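Teaching two arms to fold a cloth: what I did, what worked and what I'd change

Student project report, Merden robotics stream

Why cloth?

When project topics came up in June I had my heart set on something flashy, like pouring tea or stacking cups. Then I spent an evening reading about laundry (yes, really) and couldn't let it go. A cup keeps its shape when you pick it up. A cloth doesn't, and every time you drop it you get a new shape you've never seen before. I liked that a lot, so folding it was.

The question I ended up with was pretty plain. If you teach a pair of small arms to fold a cloth by showing them how, does it matter whether your demonstrations are all neat, or whether some of them include mess and recovery? My hunch was that the messy ones would help. I also guessed they would help most on the second grab, and I was wrong about that, but I'll get there.

The setup

I used the two-arm bench in our lab, which everybody calls Hellero after the label on the old power supply. Both arms are mounted on one rail along the near side of a black work surface, and most of the arm parts are a pale yellow colour. I had nothing to do with building it. I did spend a whole Tuesday tidying the calibration, though – the left arm thought its zero was somewhere it wasn't, and every fold drifted off to one side until I sorted that out.

The software has two parts. Sodano is the recorder, which saves joint positions and camera images while you drive the arms by hand. Ocampo is the training code, passed down from a project group before mine. It takes in the images and the current joint positions and spits out the next short chunk of motion. I didn't change how Ocampo learns. I only changed what I fed it, and one setting I'll come to shortly.

Collecting the demonstrations

I recorded 465 demonstrations in total and did every one of them myself. My wrists would like that noted. I split them into two sets:

The neat set: cloth laid flat, both arms take the near corners, lift, carry them to the far corners, let go.

The messy set: cloth dropped from a bit of a height, sometimes with a corner tucked under, and I had to fix it before folding. If I missed a grab I kept recording and tried again.

The neat set was quick and boring. The messy set was slow and kind of fun, once I stopped being annoyed by it. My driving got better as I went along, so the later recordings are smoother than the early ones, and I didn't record the two sets in a mixed order. I should have. If you do a project like this, please shuffle!

I also had a lighting headache. The right side of the surface gets much brighter than the left, and the camera's pixel values were hitting 255 over there, so any part of the cloth in that patch turned into a flat white blob with no edge to find. I turned the exposure down by hand and locked it. That one change fixed more failed grabs than anything clever I tried.

How I scored a fold

Each attempt got a score from zero to 5. A zero meant the cloth was never lifted. A 5 meant folded in half with the edges lined up and no bunching. In the middle you lose points for a corner left behind, a bunched side, or a fold so crooked it's really a triangle. I scored everything by eye, which is a weakness, and I tried to make up for it by writing the rules down before the first test and not touching them afterwards.

What happened

I trained 2 versions, one on the neat set alone and one on both sets together. On a flat cloth there was hardly any difference, and if anything the neat version looked a bit more confident. It went straight for the corners and didn't dither.

On a dropped cloth it was a different story. The neat version would close its gripper on nothing, lift anyway and carry thin air across the bench with great dignity. The mixed version would often come back for another go. Watching it do that the first time was the best moment of the whole project – I actually cheered.

Now for the bit I got wrong. I expected the extra practice to help when the second corner slipped. It mostly helped with the first one. When a corner slipped halfway through a carry, both versions struggled, and I think the reason is dull: I rarely dropped the cloth mid-carry when I was driving, so there wasn't much for Ocampo to copy.

The most common flaw in both versions was bunching along one side. A fold could be the right overall shape and still lose points there. I'd put it down to the arms not pulling apart enough before they set the cloth down, but I haven't tested that properly.

What I'd do next

Record slips on purpose, for a start. Shuffle the order of the sets. Get a second person to score a share of the folds without knowing which version made them. I'd also like to try a bigger, thinner cloth, where I suspect everything I've written about grabbing corners falls apart. The recordings and my scoring sheet are in the Merden shared folder under Hellero, next to the calibration notes.
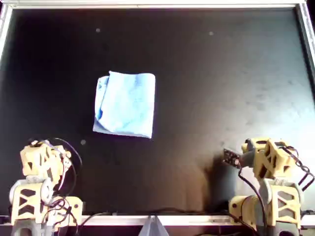
Figure 1. The Hellero bench with the blue cloth folded roughly in half. Note the bunching along the left side.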